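Moving the Big Table

My grandmother's kitchen in Lornano had one table and we did everything at it, homework and bread and arguments (mostly about cards). So when we finally bought the house on Schmieder Street, I told my husband I didn't care about the couch or the curtains, but I wanted a proper table, the kind you can leave a puzzle on for a week and still eat supper at the other end.

It took us 11 months to find one. We drove out to Biston twice, and the second time I fell in love with an old farm table marked $399. I talked the man down to $195 on account of a wobbly leg, and I'm still a little proud of that!

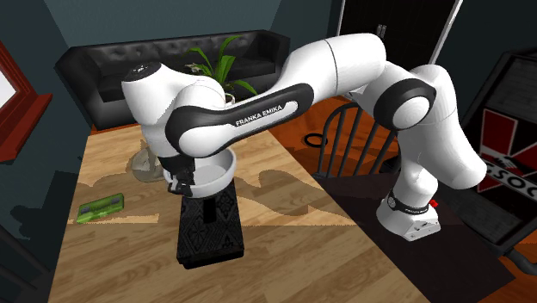
The leg was another story. My neighbor Nhàn Tạ came over with her clamps and a bottle of wood glue, stayed for soup, and showed me how to rub the whole top with oil and leave it overnight before wiping it down again. I'd always been scared of oiling wood, I think because my mother was so fierce about hers, but it's a nice slow job for a rainy evening with the radio on. 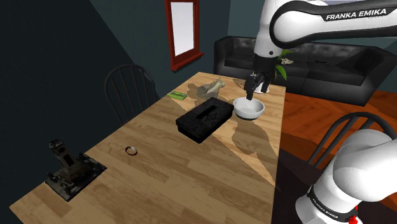 Light brown planks in a staggered pattern, with a little honey color in them.

We've had soup at ours nearly every night since, and my daughter has already claimed the window end for her beads. In April my sister's crowd is coming up from Jelitbridge, so I need to find 2 more chairs before then. If you have a pair sitting in your garage, please write to me!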